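Designing Jurkero: an interview with the developer at Dirance

Nov 11, 2019

Jurkero is a two-player card game from Dirance, a one-person label that has put out two small expansions for other designs and is now on its first full release. The base box holds enough for two fixed decks of 48 cards. We spoke to the developer in October, a few weeks before the print files were locked.
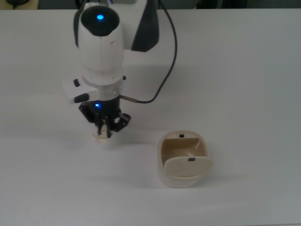
The first version had no resource track at all. "You paid for cards by discarding other cards," the developer said. "It worked for three turns and then both players were sitting there with one card in hand." The current rules give each side 6 coal at the start and a limit of one purchase per turn until the second season.

That limit was the last big change. Testers kept buying Sachdeva, the banker card, on turn one and ignoring the rest of their hand. "Sachdeva paid for itself by turn two. If you drew it you won most of the time, and if you didn't you mostly waited to lose." The card now costs 3 and leaves play the first time its owner takes a loan.

Asked whether that made it too weak, the developer said no. "People still play it. They play it later, and they think about the loan first. I did get complaints from the players who liked the old one — I liked the old one too."

The other card that gets talked about is Flimitz, a spy that lets you look at the top of the opposing deck and move one card to the bottom. It has no combat value. In early drafts it could be used every turn, and games ran to about an hour. With the single use, most finish in 30 minutes.

There will be no blind boosters. Expansions, if they happen, will be fixed packs. "I don't want to print rares. I don't want to deal with the mail I would get over rares."

A solo mode was tried and dropped. The draft rules may go up as a free download, but there is no date for that.

Filed under: Card Games, Interviews, Two Player

3 comments

deckbox_ohio: Is the loan rule for Sachdeva in the demo rules or only in the final ones?

marlpit: Glad about the fixed packs. I quit two games over boosters.

tapped_out: Would still like to see the solo rules, even rough.

Contact | Copyright 2019 | Back to top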